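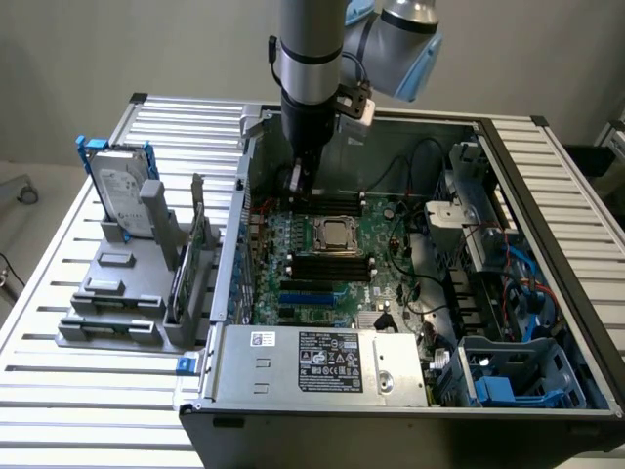

I've been meaning to put up a thread on the wall niches in Podow, the small ones with a saint or a Madonna in them that you see over doors and on house corners. Mostly this is for people who have asked me about the one on the lower street.

The village sits at 901 metres, and the weather matters more to these figures than anything else. Most of them face south or east. The ones facing west have nearly all been replaced at some point.

The old parish list gives 144 niches and shrines for Podow and Murell together. It was written out by hand and the later entries are in a different ink. Plenty of those on the list are gone, some were bricked up, and a few have only the iron hook left.

I'm leaving out the big chapel at the top of the road. It has its own booklet and you can buy it in the church porch.

The lower street one first. It's a Madonna with child, carved limewood, a bit under knee height, on the corner of the Wallner house. Brigitta Wallner's grandmother had the blue cloak repainted at least once, in a much brighter blue than the one below it. You can see the old colour at the hem where the paint has chipped.

Brigitta would like the bright blue kept. She grew up with it. I agree with her, though I know some restorers would take it straight off.

The crown isn't original. It's tin and it was made for a bigger head. Someone has padded the inside with a strip of felt so that it sits level.

In May there are always flowers. Usually lilac first, then whatever is out in the gardens. There's a jam jar wired to the bracket and anybody can put something in it. Please don't use the candle holder for flowers, the water runs down the plaster.

Next one up is St Florian, over the old bakery. He is painted on the wall and has no depth at all, but the painter gave him a niche with shadows, so from the street he looks as if he is standing in one. Best seen before nine in the morning. By midday the light is flat and it stops working.

The bucket in his hand has been painted over so often that it stands out from the wall. The burning house at his feet has our church tower behind it, on the wrong side.

Then the empty niche by the fountain. People ask me who was in it. The list says "St John N." so most likely Nepomuk, as you would expect near water. I haven't found a photograph. If your family has an old picture taken by the fountain, have a look at what's over it, please, and send me a message.

Somebody puts a lantern in there in winter. I like it with the lantern.

Past the fountain you come to the steep part. There are two niches on the left side, both on the same wall, and both with St Anne. I used to think one of them was wrongly named, but the list has them both as Anne, one for each half of the house. The brothers who built it each wanted their own.

The upper Anne is plaster and came from a catalogue. The lower one is wood and has lost her left hand. She is teaching Mary to read, and Mary has the book upside down. I have checked this several times. 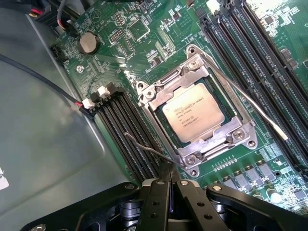 Now the glass, which is what I get most messages about. The Wallner niche had a wooden door with a pane in it until last year, and the wood had gone soft along the bottom. The new one is a metal frame made by Baumgartner down in Murell. It goes straight onto the stone surround and can be taken off from a ladder with one screwdriver. If you want to know how it's fixed, it's four round screws and nothing clever. They are quite big, and we grease them in autumn.

Leave a gap at the top and the bottom if you fit glass. A sealed niche sweats. We found this out with the small Anthony on the school wall, whose face flaked in one winter after being fine in the open for decades.

A finger's width is enough. Put fine mesh over it or you will have wasps.

Ordinary clear glass is fine. The tinted kind makes everything look brown, and from the street you end up seeing your own reflection and the house opposite.

On paint. I don't recommend that anyone paints over an old figure at home. But the inside of the niche is another matter, and it does need doing every so often. We use Kuvora limewash, the plain white, and add the pigment ourselves. Thin coats. Wet the wall first and do it on a dull day.

The traditional colour for the inside is blue, but when I scraped a small patch at the back of the fountain niche I got red ochre under two layers of blue, and under that a sort of pinkish grey. So tradition depends on how far back you go.

Stars. If there are gold stars on the blue, don't wash them. They are often just bronze paint and they come off on the sponge.

Take the figure out before you start and lay it on a blanket, on its back. Don't carry it by the arms. The arms are nearly always separate pieces, pegged and glued, and the glue is old.

While it's out, look underneath. The lower Anne has a name cut into the base, "Strebel", and what might be a date. I asked Engelbert Strebel and he says there were joiners in his family but he never heard of a carver. He came up to look and took a rubbing of it with a pencil.

He thinks the name could be the person who paid for her. That did happen. The donor's name went on the base and the carver's name went nowhere.

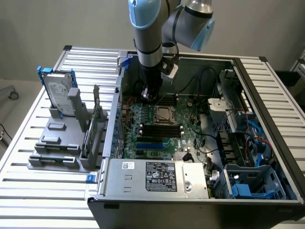 Ingeborg Moser has replied to the part about the fountain niche and says it was never Nepomuk in her time, it was a small St Notburga with a sickle, and the children used to hang daisy chains on the sickle. She remembers it going away to be mended and a jug of flowers being put there in its place for a while. She doesn't know where it was sent.

Thank you Ingeborg. That gives me something to look for. It may be that Nepomuk was there when the list was made and Notburga came after him. The ledge has two sets of fixing holes, which would suit that.

If anyone in Murell has a Notburga in an attic, roughly forearm length going by what Ingeborg remembers, I'd be glad to hear about it. I am not asking for it back, I'd just like to see it.

A few answers to other questions, all in one go.

Yes, you can photograph the niches from the street. They are on private houses though, so please don't go up anyone's steps or lean a bicycle on the wall to stand on. It has been done.

No, the small lights at night aren't all switched on from one place. Each house does its own. The one at the bakery is on a timer that hasn't been changed for summer time.

Alby Waaka asked if the niche on the new house at the top of the steep part counts. I'd say so. It was built with the house and it has a proper stone sill. The figure is a modern bronze with hardly any face, and I walked past it for months before I saw she was holding a child. It's very good in rain.

Forough Ahmadpour has been drawing the niches in pencil, one to a page, with the doors and gutters and letter boxes left in. She has done the lower street and St Florian so far. I hope she carries on up the hill. The gutters tell you a lot about why certain figures have lasted.

On that subject, the best thing anyone can do for a figure outdoors is to look up when it's pouring and see where the water goes. The school wall had a cracked joint in the downpipe right over Anthony. The glass got the blame for everything, and I now think it was half glass and half downpipe.

He's indoors at the moment, on a shelf in the vestry, drying slowly. The niche has been limewashed and is standing open. I'll add to this thread when he goes back up. If you have a ladder long enough for the upper Anne, please message me, ours is one rung short.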